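Chapter 4
Packaging and the Household
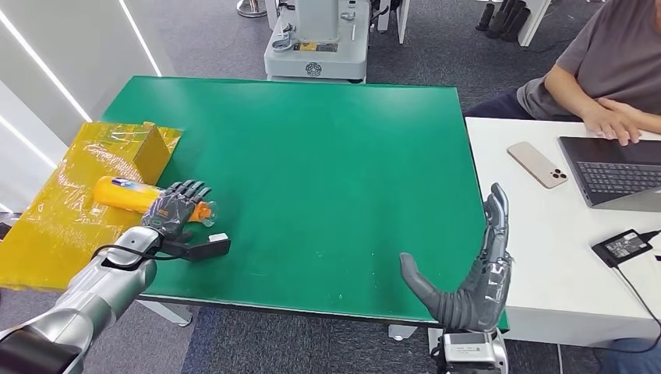 Most goods reach the home inside something else. A jar, a carton or a sheet of film keeps the contents together, protects them on the way from the factory, and carries the words the buyer reads before paying. This chapter looks at how packaging came to do all of these jobs and what it costs to make and throw away.

Before packaged goods were common, many grocers sold from barrels and bins. The store in the town of Tindall still weighed out flour and soap flakes by hand in 1939. Customers brought their own bags, and prices were set by the pound.

Section 4.1 covers the main materials: paper, glass, metal and plastic. Section 4.2 follows one product, a dish soap sold by the Koratell company, through 14 changes of container. Section 4.3 turns to waste and compares collection rules in two towns, Tindall and Stalel.

Key terms: primary package, shrink film, closure, unit price, refill

Before you read: Choose one item from your kitchen. List every layer that must be removed before it can be used.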